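October, notebook 4, cup task

Started just after 9 with the second Bradlow gripper because the first one still has the sticky trigger. I meant to fix that last night and then went home, so it's on my list again. Same plan as before: pick a cup off the table, hold it, set it down near the stack, let go. Boring on purpose! The last batch we trained on had far too many fancy approaches in it (mostly mine, sorry) and the policy learned to wander around like it was looking for its keys.

Got 367 demos into the folder before lunch. Threw out 30 of them on the first pass, nearly all for the same reason: I closed the fingers before I had stopped moving, so the force reading jumps and then the cup gets nudged sideways. If you're recording this week, please come to a full stop first. Half a breath is plenty.

Some notes on the cups while I remember. The plain ones from the Prasertsri box are soft, and if you squeeze at the top they go oval and the gripper thinks it has a good hold when it doesn't. The ones with the ribbed wrap are much nicer to hold low down, where the base stiffens things up. I tried a run gripping high and a run gripping low, and the low ones replay cleaner on the Clinside arm. I haven't looked at whether that's the cup or just me being more careful on the second run, so don't quote me on it.

Also, the ribs! I was worried the vision side would get confused by all those slanted lines under the overhead light, and I'm still a little worried. The Tundent tracker lost its place 5 times over the morning. Every one of those was when I came in very close and the cup filled most of the view. Could be the ribs, could be that there's just nothing left in view to track except cup and a bit of table. I want to try a batch with a strip of patterned tape down on the table and see if the dropouts go away. Should be a quick one.

Renamed the folders too, by the way. Anything ending in _low is the low grip, _hi is the high grip, and _misc is where I was messing around and you should leave it alone.

After lunch I switched to the blue ones and stuck with the low grip, fingers where the wrap turns white. 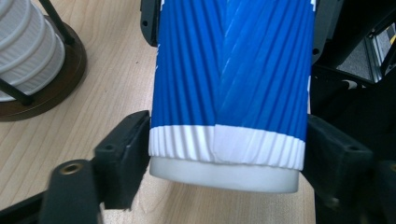 Abdelkrim Filali read this over my shoulder and wants me to stop being so tidy about it. His point is that if every demo grips low and square, the policy never sees a bad start and won't know how to get out of one, so he'd like a batch where the first grab is off to one side and we correct it on the way. Fair enough. I grumbled and then agreed with him.

So for tomorrow: off-center grabs, new suffix _off, corrections left in. Tape on the table for the tracker test, but as its own batch so we don't mix up the two changes. And fix the trigger on the first gripper, it needs the small hex key, which was last seen in the drawer under the charger.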